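Episode Reviewer and Rule-Keeper (part-time, fixed term)
Kitchen Tasks Group, Charvát

We have a rulebook. It started as one page taped to a monitor and now has 2,793 numbered clauses, 5 of which contradict each other outright and a good many more of which merely disagree. We would like to pay someone to care about this.

The group records and checks simulated kitchen work by two-armed robots: picking things up, putting them in other things, passing them from one hand to the other, and so on through every verb a kitchen can offer. The recordings go to people who train control software, and those people would like to know what "done" means. So would we. At present "done" means one thing in Brarnitz, where the tasks are written, and something slightly more generous in our own office, where it is usually nearly lunchtime.

What you would be doing

Most of the week you would watch episodes and decide whether each one meets the written standard. Pass, fail, or send back with a note. The note is the important bit. "Looks odd" is not a note. "Left hand passes through the rim of the pan, clause 412" is a note, and a rather good one.

The rest of the time you would work on the standard itself with Mirjam Vermeulen, who wrote most of it and is braced for criticism. This means merging duplicate clauses, retiring those that refer to objects we no longer use (there is a whole section on ladles), and writing new ones in English that a tired person can follow at four in the afternoon.

You would also sit in on the Tuesday meeting, at which disputed episodes are shown again and argued over. Gerasimos Tsolakis chairs. He is fair and he does not let it run past the hour, whatever the state of the argument.

What we are looking for

Patience, chiefly. You will watch the same sort of grasp 2,000 times and we need you to look at the last one as hard as the first. Experience of inspection, proofreading, refereeing, exam marking or food hygiene would all count. We once hired a cricket umpire and were sorry when he left.

You should be able to write a plain sentence. You should be willing to say "I don't know, the rule doesn't cover it" in front of other people, and then to write the rule. You don't need to program. If you do program, please don't automate your own job in the first fortnight; the last person's script passed everything, including a blank recording.

Some of the rules you would be applying

An abridged selection, so that you know what you are letting yourself in for.

1. Judge the episode against the task sheet as written. If the task sheet is wrong, fail the task sheet.

2. A hand with nothing to do should keep clear of objects that are not part of the task. Hovering is allowed. Fidgeting is clause 88.

3. Contact with soft produce is judged from both sides of the item wherever the view allows it. Where it doesn't, write "not visible" and leave your imagination out of it.

4. Cookware and trays may be left on the table as clutter, at any angle, provided the working hand has a clear way in. In a tomato task, look first at the thumb and finger on the fruit, then at the other hand, and only then at the crockery.
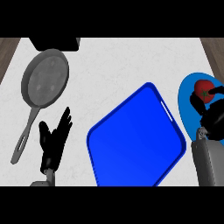

5. A grasp counts as a grasp when the item leaves its support and stays off it for the time given on the task sheet. A single still is never enough to pass an episode, however handsome the pinch.

6. Reviewers do not review tasks they wrote themselves. This one came in after an incident and is enforced with some feeling.

7. If two reviewers disagree, neither changes their mark before the meeting. Sulking is permitted.

Hours, pay and place

Two and a half days a week for nine months, with a decent chance of more if the Olon contract is renewed. Pay is at the standard Charvát reviewer rate, which we will send you before you apply if you ask, as we think you should know it. You can work from home apart from Tuesday. The office has good screens, poor chairs and a kettle covered by no clause whatsoever.

Training takes two weeks. You will mark a set of 1,038 old episodes whose results are already settled, and we will compare your marks with ours. Where you differ we will talk it through, and it isn't always the trainee who gives way.

How to apply

Send a CV of no more than two pages to Malathi Arumugam, along with one rule you have had to follow, at work or elsewhere, rewritten so that it makes sense. Include the original. Swimming pool notices are welcome – we have had some excellent ones.

Applications close at the end of November. Interviews are an hour long and include marking three short episodes with Jaqueline Cisneros, who will ask you why each time. Tell Malathi in advance if you need anything changed about the room, the screen or the timing, and it will be sorted out before you arrive.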